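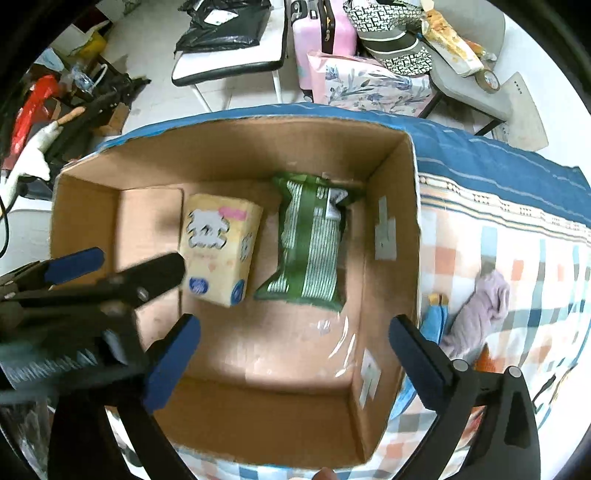 Two things in so far, heaps of floor left

Posting a parcel of snacks, how do I fill the gap?

Packing a box for my sister who moved out to Gornham and I've only got two things in it. One yellow pack with the fluffy white character on the front, one green plastic packet with the crimped ends. Everything else I meant to put in got eaten. My fault.

So now the bottom third or so of the box is just bare cardboard and both bits slide when I tip it. Green one goes straight under the yellow one. Don't want to buy bubble wrap, hate the stuff, and the post shop here wants silly money for a smaller carton. Box is second hand, still has old tape on the inside wall, is that a problem? Also do I stand the yellow one up or lay it flat. Flaps close fine either way.

Needs to get there before the end of August. Any ideas for filler that isnt newspaper, we don't get one.

Posted by kettle_on

gumboot77

Cut the box down! Takes 2 minutes. Stand your tallest item in it, mark the height on the inside of each corner, slice down the corners to the mark with a stanley knife, score along the marks on the outside (not right through) and fold the sides over to make new flaps. Won't fix the gap on the floor but it gets rid of the air on top, and the air on top is what lets stuff jump around.

For the floor, roll up a tea towel or an old t-shirt and jam it in the empty end. She can use the tea towel. I've sent socks as filler for years, nobody has complained yet. Just put them in a bag first if there's anything with a strong smell going in, spice mix etc.

Old tape inside is fine. Old tape OUTSIDE, peel it off or at least black out any barcodes, the sorting machines can read the wrong one. Had a parcel go to Gromden and back that way, took 7 weeks lol.

Yellow one, flat if it's crackers or biscuits. If it's powder or tea doesn't matter.

Parcel Nerd

Depends what's in the green packet. Sealed ends like that are usually the weak spot, they'll pop if something heavy sits on them. Put it on top of the soft stuff, never under the yellow one.

Weight won't be your problem with two packets. Size might. A lot of carriers charge on volume, so a big box of air costs the same as a full one. Check before you pay. Kullmont used to do flat rate satchels and for soft snacks I'd honestly skip the box and use one of those, with a bit of card each side so it doesnt get crushed. Not sure they still do them.

Is she interstate or overseas? If overseas you need to list the food on the customs form, and say what it is, "snacks" isn't enough for some places. Anything with meat or egg or dairy in it, look it up first. Check the ingredients on both.

bluewren_k

just fill it with more snacks?? go down to Dương, the grocery near the station, they have a bin of little packets by the till. I filled a whole corner of a box from there. problem solved and your sister is happy

also tape the bottom seam twice, used boxes give out there first

kettle_on

Thanks all. Same country, so no customs. Went with the tea towel plus a trip to Dương, got rice crackers and some jelly things, box nearly full now. Yellow one lying flat, green on top. Shook it, hardly moves. Didn't cut the box down in the end, couldn't find the knife. Taping the bottom again tonight and it goes in the morning.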